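Annelies Danzer
Dec 12, 2021

1/ So I've been at Temmont for 11 years, most of it filling and dosing by hand, and since June we've had two arms on the bench doing a chunk of that. People keep asking me what it's like, so, thread!

2/ First thing: my thumb. I used to go home with it throbbing from pushing plungers all shift. Now I do maybe an hour of it and the rest is checking and setting up. I can open jars again!!

3/ Second thing, less fun. There were 5 of us on the bench and now there are 3. The other two moved over to packing at Ostthorpe. Same pay, longer drive, and I miss the company (and Anjani Halim's terrible radio station).

4/ I do a lot more typing now. Every change to a routine gets logged, and I'm slow at it. We got 2 days of training and I'd have liked a week.

5/ What I didn't expect is how much they ask us. Which hand holds the barrel, where the big jug should stand, how close the tip goes to the small cup. Stuff I'd never said out loud in my life. Red liquid for practice, so you can spot a drip on the white table from across the room. 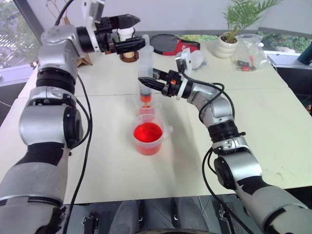

6/ Would I go back? For my thumb, no way. For the lunch table, some days, yeah. Ask me stuff if you want, I'm on break till 3.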